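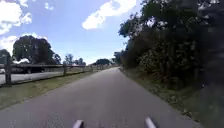
Figure 12.1 A paved path bordered by grass, with a post-and-rail fence on the left and shrubs on the right.

Chapter 12
Taking the Robot Outside

Up to this point the Stadance has been driven on the workshop floor. The floor was flat, the light came from the ceiling, and a strip of tape told the robot where to go. In this chapter you will finish the front of the body, set the camera, and get the robot ready to follow a paved path in daylight.

You will need the chassis from Chapter 9, the Wusta motor board with its two spare connectors, and a laptop that runs Clistis. The work can be done on a kitchen table. If you are building at a shared workshop such as Mösli, book a bench for two evenings, as the body parts have to be left clamped overnight.

By the end of the chapter you should be able to:

mount the camera so that it stays at the same angle after a bump
pick out the edges of a path in a camera view
write down a starting value for steering gain and explain what happens when it is too high
plan a short outdoor run and stop it safely

12.1 What the camera has to see

A robot that follows a path needs to know two things: where the path is, and where it is itself. The first comes from the picture. The second comes partly from the picture too, if some fixed part of the body is in view. Many builders try to tilt the camera until no part of the robot shows. We suggest leaving a little of the front in the bottom of the view. The body does not move in relation to the camera, so it gives you a mark to measure from. If the mark shifts between two runs, the bracket has slipped and has to be tightened before you go on.

Clistis lets you mask the body out so that it is not taken for part of the ground. Draw the mask with the camera plugged in and the body fully assembled. A mask drawn before the front is fitted will be in the wrong place.

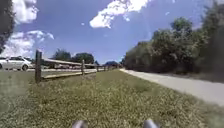 Set the camera bracket at its middle notch first. A camera pointed too far down sees plenty of ground but very little of what is coming. One pointed too far up gives half its view to the sky, and the sky is usually the brightest thing outdoors. The camera then darkens everything else to make up for it, and the shaded side of a path can turn nearly black. Fix the exposure by hand if your camera allows it. If not, go down one notch on the bracket and try again.

The bracket takes two screws. Tighten the rear one fully and the front one until the arm just stops moving, check the view, then finish the front one. Put a dab of paint across each screw head and onto the bracket. A broken line of paint is easy to spot later.

12.2 Choosing a place to test

Pick a path that is straight and wide, with room on at least one side for the robot to leave the pavement without harm. Walk the whole length before you unpack anything. Look for drains, loose gravel and low branches. Early in the day is a good time, before other people want to use the path, and it is polite to stop and lift the robot aside when they do.

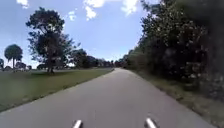

Keep the first runs short. Set the run length in Clistis to 500 centimeters and leave it there until the robot has finished several runs without help. Walk beside it with the stop switch in your hand – not in a pocket. Write down the battery reading before and after each run, along with the steering gain you used.

Our own Stadance began with a gain of 472, a value that had worked well on tape. Outdoors it swung from side to side and had to be stopped. We brought the number down in steps and settled on 261. Your value will depend on the weight of the body and the tires you fitted in April or whenever you reached Chapter 9, so treat ours as a place to start.

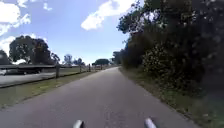

Edge finding works by looking for a change in color or brightness from one side of a line to the other. A strip of tape has two clean edges and nothing else nearby to confuse the program. Pavement is harder. The asphalt ahead of the robot has darker patches and faint cracks of its own, and a program that reacts to every change in brightness may follow one of those. The grass on both sides is a better guide, as it differs from the asphalt in color as well as in brightness. Fence rails run along the left and point to the same far spot as the path, so they can also be picked up as an edge. Use the region tool to limit the search to the ground nearest the robot.

Before you begin

Charge the battery fully and check that the stop switch cuts power to both motors with the robot raised on a block. Copy your Clistis settings to a second file named for the bench version. You will change most of them in Section 12.3, and you may want the old ones back when the robot returns to the workshop.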